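Search tickets... Search

Ticket 1196 - Live voting page stuck during the Trurnanora semi-final
Opened by: Zoriana Romaniuk
Product: Bustatell (voting and scoreboard)
Status: Closed

Hi all, me again, sorry! I run the voting for the Dumdale talent night and we've hit something odd with the scoreboard, so I'm putting it all in one place before I forget which bit happened when.

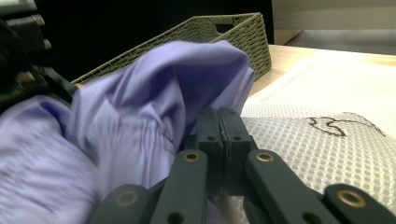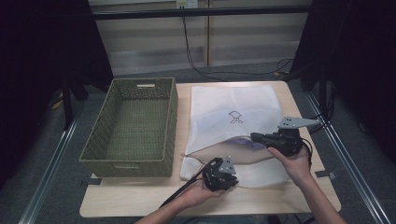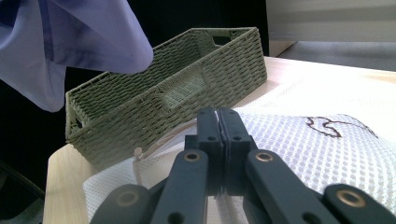 Attached: gripper pads closed on fabric; olive-green basket and white mesh bag on the table; lavender fabric beside the basket.

So, the semi-final of Trurnanora (our singing and dancing contest, twelfth year running) went out in January with the audience voting on their phones. The first three acts were fine. Then the fourth act came on, a tap duo, and the total on the big screen got to 197 and just sat there. People in the hall were still pressing the button and getting the little thank-you tick, but the number wouldn't budge. The host had to fill for ages and ended up telling the story about the fog machine again.

What I tried on the night, in order:

- Refreshed the scoreboard page. Still 197.
- Closed voting for that act and opened it again. It went to 0 for a second (heart attack!) and then back to 197.
- Swapped the laptop for Ustyna's. Same thing, so I don't think it's the laptop.
- Turned the hall wifi off and used my phone instead. No change.

In the end we had the judges' scores decide that act and carried on, and the fifth act counted perfectly well. The duo were very nice about it but they'd like to know their proper total, and so would I.

Update, 9.40 pm
Maksym Boiko from support rang me back, which was quick. He asked me to download the raw vote list and look at the bottom line. It says 1954 for the whole evening, and the acts on the scoreboard add up to a good deal less, so the votes did arrive and it's only the adding up that stopped. Huge relief. He wants to know if I'd changed anything between acts three and four. I said no.

Update, 10.15 pm
Er, yes, I had. Wichai Saengthong was doing the running order and he reminds me that the duo changed their name in the interval, from Pavliuk and Daughter to plain Pavliuk, and I typed it in while voting was already open. I'd completely forgotten. Passed this on to Maksym.

Update, next morning
Maksym got the same thing to happen on his test copy. If you rename an act while its vote is open, the scoreboard carries on watching the old name and everything new goes under the new one. The missing 67 votes were sitting there the whole time under Pavliuk! So the duo's proper total is the two added together, and I've sent it to them. It doesn't change who goes through (they were through on the judges' scores anyway).

For now I've been told to close the vote, rename, wait for the green dot, then open again. I tried it with a pretend act called Dumdale Test and the numbers moved as they should. Ustyna Palamarchuk has written it on a card and stuck it to the lid of the laptop - in capitals, which I'm taking personally.

One small ask while I'm here. Could the rename box be greyed out while people are voting? I'd much prefer to be stopped.

Reply from Oleksandra Boiko, support
Thanks Zoriana, I've put the greyed-out box on the list for the next release and linked it to this ticket. Closing this one now, but do reopen it if the final plays up.

2 comments
5 people found this helpful
Share 3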